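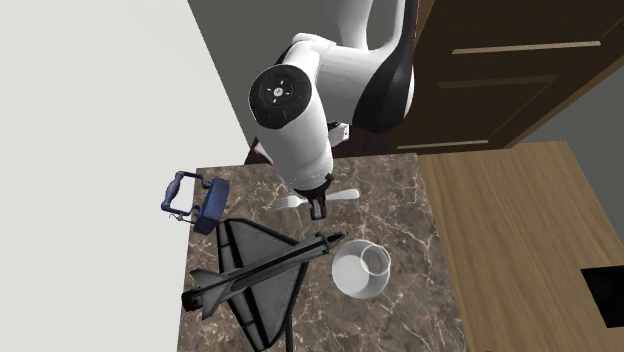 ¿A qué frecuencia corto el subwoofer Gisler con unas satélites Radance de estantería? El receptor viene en 40 Hz.

Las Radance pequeñas caen por debajo de 60 Hz. Configúralas como "Small" y sube el corte a 80.

Publicado en junio por Usdale

Otra respuesta: yo las tengo en "Large" y suenan bien.

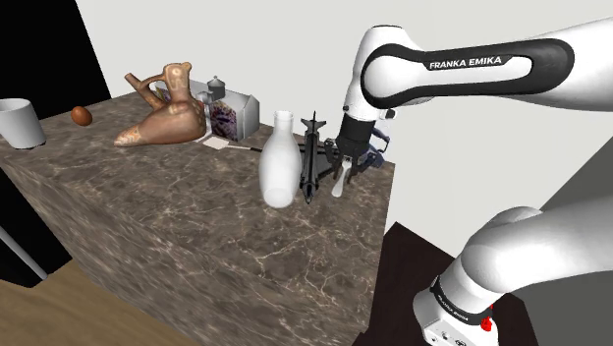
La fase se ajusta después del corte, con ruido rosa y el sonómetro en el punto de escucha. Prueba 0 y 180 grados y deja la posición con más nivel. Retira antes lo que pueda vibrar: una vasija de barro tumbada de lado, con asa de lazo, o un vaso sobre una encimera dura zumban con barridos desde 22 Hz y falsean la lectura.

Última actualización: junio, 22:40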